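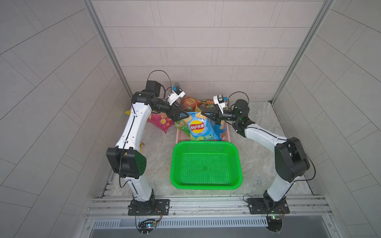
ボグダン・ザムフィルさんからは、袋菓子なら吸着パッドのほうが早いのではないか、という意見をもらいました。平らな面が出ている袋ならそのとおりだと思います。ただ、袋の表面はしわの寄り方が一つずつ違い、空気の入り具合でも形が変わります。今回は吸着を候補から外し、二本指のグリッパーだけで比べることにしました。

このページは、双腕の作業台でポテトチップスの袋をかごに移すテストの写真集です。8月21日の時点でのまとめで、比べたのは指先の形二種類と、手首カメラの設定です。

指先Aは社内で「Juller」と呼んでいる先の細い形、指先Bは「Brarine」と呼んでいる幅広の形です。どちらも同じ取り付け穴で交換できます。アームと制御側のソフトはそのままにして、指先だけを入れ替えました。開閉の指令値は0から255までで、255が全閉です。

最初は全閉の指令をそのまま送っていましたが、これだと袋の中身が割れます。力の上限を50まで下げたところ、割れは目に見えて減りました。30では持ち上げる途中で滑る袋が出ます。袋の種類ごとに値を変える案もありましたが、まずは一つの値で通しています。 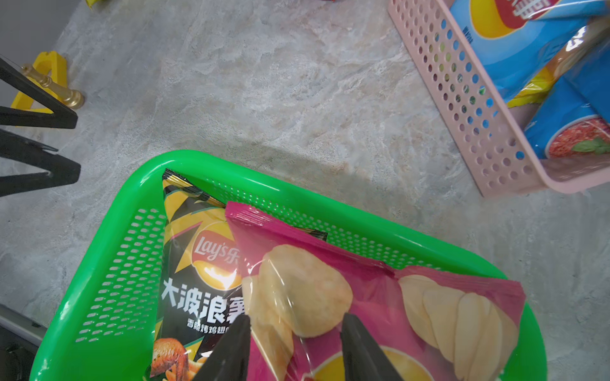

指先Aは、重なった袋の間に入れやすいのが利点です。袋の端のギザギザした圧着部をつまむ場合も、こちらのほうが安定しました。幅広の指先Bは袋の胴をはさむと強いのですが、かごの縁に当たりやすく、進入角度をかなり選びます。パルヴィズ・アラブザデさんが角度を変えて何度か試し、最後は手首を少し傾けて入れる動きに落ち着きました。

カメラは露出の設定で結果が変わりました。自動のままだと、光る包装が視野に入ったときに全体が暗くなり、黒い指先の輪郭が出にくくなります。固定露出に切り替えてからは、指先の位置合わせのやり直しが減っています。固定値は照明を変えるたびに取り直しが必要です。

左右のアームを同時に動かす場合は、中央付近での干渉が問題になります。今は片方が手前に戻るまで、もう片方を待たせる設定です。時間はかかりますが、指先の比較が目的なので当面はこのまま進めます。待ち時間を縮める処理はミルタ・オカンポさんが書いています。
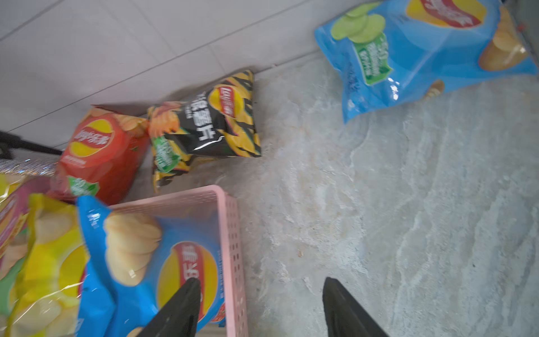 手首カメラだけで袋の位置は取れますか。
袋が一つずつ離れていれば取れます。重なっている場合は、手首カメラだけだと奥の袋の端を見失うことがあるので、固定カメラの情報と合わせて使っています。

指先の図面は、Bの角を丸めた版ができてから、Aと一緒に載せます。滑り止めの材料は30を超える候補から絞っている途中で、今回のテストではどちらの指先にも貼っていません。ケーブルの取り回しも少し変える予定です。手首を大きく回すと、コネクタの根元に力がかかるためです。

次のテストは同じ作業台で、指先Bの新しい版から始めます。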